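Goods-In and Storeroom Walk-Round
Checklist with comments, January round

Site: Nolliro, back building and loading door
Walked by: Noeline Lowther and Keegan Kereama
Comments typed up by: Noeline
Start: 7 a.m., before the first delivery

I love doing this walk with somebody new, and Keegan was great company for it. He asked about everything, including two things I have been stepping past for years (see 1.4 and 4.3). Please read the comments as well as the ticks. A tick means we looked and it was fine on the morning. "Fix" means somebody has a job with their name on it. "Watch" means it's fine now but we want eyes on it before the next round.

1. LOADING DOOR AND OUTSIDE APRON

1.1 Door runs freely, full height, no catching — OK
Smooth as anything. Whoever cleaned the tracks, thank you!

1.2 Stop button works from both sides — OK
Tested twice from inside, once from outside.

1.3 Apron clear of ice, grit bin filled — WATCH
Bin is under half. It was a mild morning and we didn't need any, but one cold week would empty it. Ashton to top up.

1.4 Yellow edge line visible for the full width of the dock — FIX
Worn right through on the left, where the hand trucks turn. Keegan noticed it straight away and I'm a bit embarrassed. The paint is on the shelf in the workshop. It needs a dry evening and the door closed overnight.

1.5 Dock plate sits flat, no rocking — OK
Stood on each corner, which is half the fun of this job.

1.6 Outside light comes on before 7 a.m. arrivals — OK

2. AISLES AND FLOOR

2.1 Main aisle clear wall to wall — OK
Much better than last time. The returns cage has finally moved round the corner, and you can push a full cart straight through without steering.

2.2 Side aisles clear — FIX
Aisle 2 had three empty pallets leaning against the end upright. Leaning pallets come down on shins. Flat in the stack by the door, please, every time, even if you're coming back for them in a minute. We moved these ourselves, but I'm leaving it as a fix so it gets talked about on Monday.

2.3 Floor dry and free of film, strapping and tape — WATCH
Dry, yes. Strapping, no. We picked up a good handful from under the packing bench. Cut straps go in the tall bin as they're cut, because a loop of strapping will catch a boot beautifully and you won't feel it until you're falling.

2.4 Anti-slip mats flat at the edges — OK
The new Omance mats are lovely to stand on. Edges still down after a full month of carts going over them.

2.5 Drain covers seated — OK

3. RACKING AND SHELVES

3.1 Load signs present and readable on every bay — OK
Readable from the aisle without crouching. The shelf limit in the light bays is 200 kg, evenly spread. If you can't say what a thing weighs, ask before it goes up.

3.2 Uprights and beams free of dents — WATCH
Bay 7 has the same shallow mark at ankle height as last round. Keegan held the straight edge against it and it hasn't changed. Paora has the earlier note and will compare the two.

3.3 Locking pins in at both ends of each beam — OK
All present. We ran a hand along every one. I recommend this to anyone who thinks they already know the racking; you find out a lot by touch.

3.4 Heavy items between knee and shoulder — FIX
The boxed Coste fittings have crept up to the top shelf again. They're small, so they look light, and they aren't! Bring them down to waist height and swap them with the paper towels. Keegan and Ashton together, before the end of the week.

3.5 Nothing stored on top of the end bays — OK

4. FLAT AND SHEET GOODS

This section gets more comments than any other and I make no apology, it's my favorite. Boards and sheets look harmless standing against a wall. Most of our near misses over the years have been with exactly those.

4.1 Sheets stored on edge in the slotted rack, not against the wall — OK
All in the rack. Lovely sight.

4.2 Rack slots not overfilled — OK
You should be able to slide one sheet out without the neighbor coming along. We tried it with four of them and they all came sweetly.

4.3 Corners and lower edges checked before lifting — FIX
Keegan asked me what we look for, and I realized it isn't written anywhere. So we're writing it. Look along the bottom edge for crushed spots and splits. Check both lower corners. If there's wrapping, look for loose flaps that could slip under your hand or your foot.

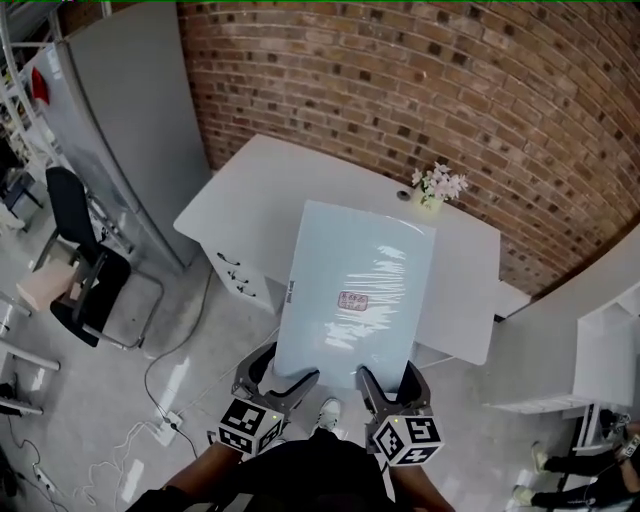

Goods-In & Stores Team · Nolliro

Glossy film is the thing to think about with a wrapped board. It can be slippery to hold and it throws the light back at you, so a nick in the surface underneath is easy to miss. Tilt the board and look again from a second angle before you sign for it. If the label or stamp is under the film, read it through the film and leave the wrapping on until the board is where it's going to live.

4.4 Two people for anything wider than your own reach — WATCH
Everyone knows this one and nearly everyone keeps to it. I did hear a story from the December rush that I'd like not to hear again. One person calls the lift, the other answers, and you go on the answer.

4.5 Gloves with grip palms available at the rack — FIX
Box held one size, extra large, which is fine if you're Joris. Small and medium are on order through Plarnberg. Until they come, there are spare pairs in the workshop drawer.

4.6 Route walked before carrying — OK
We watched a real carry and it was a pleasure. Door propped, cart out of the way, somebody standing at the corner. It took less than a minute to set up.

5. LADDERS, STEPS AND CARTS

5.1 Ladders tagged and in date — OK

5.2 Feet clean, rubber not worn smooth — FIX
The short stepladder has lost the rubber from one foot. Tagged out and moved to the workshop. Please don't rescue it! It's the handy one, I know, and I miss it as well.

5.3 Cart wheels turn freely, brakes hold — OK
Brakes tried on the ramp with a load on. All held. The blue cart squeaks but the squeak is only a squeak.

5.4 Ladders returned to hooks after use — OK

6. FIRE, EXITS AND FIRST AID

6.1 Exits clear inside and outside — OK
Opened both and walked out of both. The side door has been eased since last round and now opens with one hand.

6.2 Extinguishers in place, gauges in the green — OK

6.3 Exit signs lit — WATCH
The one over the side door flickers for a moment and then settles. Paora is replacing the tube anyway.

6.4 Waste wrapping and cardboard taken out daily — OK
The new habit of doing this before the afternoon break is working really well. Keep going, it makes the whole back end feel twice the size.

6.5 First aid box complete — FIX
Out of the larger plasters, and the eyewash expires on the 28th. Joris has replacements coming.

6.6 First aiders' names posted and current — OK
Joris and Noeline on the sheet. Ashton will be added when the course certificate comes through. Well done, Ashton!

7. PEOPLE

7.1 Safety shoes on everyone past the yellow door — OK

7.2 Visitors signed in and walked through — OK

7.3 New starters shown this list — OK
Keegan has now seen it more thoroughly than anybody.

7.4 Near misses written down — WATCH
The book has two entries since the last round, both good and clear. I'm sure there were more. A near miss in the book has never got anyone into trouble here. One line is plenty: where, what, and what would have stopped it.

JOBS FROM THIS ROUND

Edge line at the dock (1.4) — Ashton, with Keegan
Grit bin (1.3) — Ashton
Pallets, raise at Monday talk (2.2) — Noeline
Bay 7 comparison (3.2) — Paora
Coste fittings down to waist height (3.4) — Keegan and Ashton
Written check for lower edges and corners (4.3) — Noeline, draft pinned by the sheet rack
Gloves, small and medium (4.5) — Noeline to chase
Stepladder foot, repair or replace (5.2) — Paora
Exit sign tube (6.3) — Paora
Plasters and eyewash (6.5) — Joris

If you finish a job, initial the copy on the storeroom door and write the time next to it. If a job turns out bigger than it looks here, tell me early and we'll split it.

Next round: Paora leads, and would like somebody who hasn't done it before. Put your name on the door sheet. Bring a flashlight, wear old pants, and expect to spend some of it on your knees under Aisle 2.

Signed: N. Lowther, K. Kereama
Seen by: Paora Grimshaw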